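Film night notes, March 2019

The Clurkton film society has moved its spring season to the hall at Andodthorpe, and it opens with Fallon, a thriller that runs for 107 minutes and feels longer. The posters call it "unbearably tense". I saw it in November and bore it quite well.

The story has a retired surveyor, played by Baltasar Herrero, getting letters from a man he thought had drowned. Good start. Then he spends almost 12 minutes walking up and down a corridor while a cello groans at us, and I began to suspect the script had run out of things for him to do.

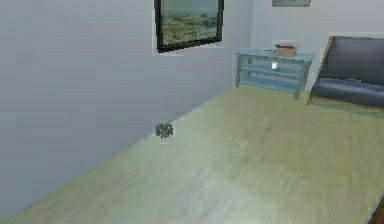
Candela Peñalver directs, and her admirers will say the slowness is the point. Perhaps. Her first film, Yimyam, was slow as well, but you always knew what people wanted from each other. In Fallon the daughter turns up, cries, leaves, and is not mentioned again until the last reel, when we are meant to care a great deal.
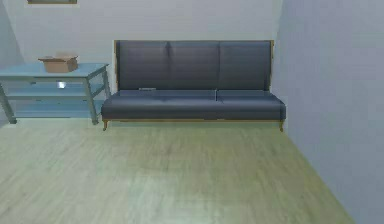
Herrero is very good, I'll give it that. He has a way of reading a letter twice that tells you more than the flashbacks do – and there are 3 flashbacks, 2 of them to the same boat.

A talk on the ending is promised afterwards. I have heard four explanations of it already and none of them deals with the second set of keys. Members get in free, guests pay at the door, and bring a cushion if you value your back.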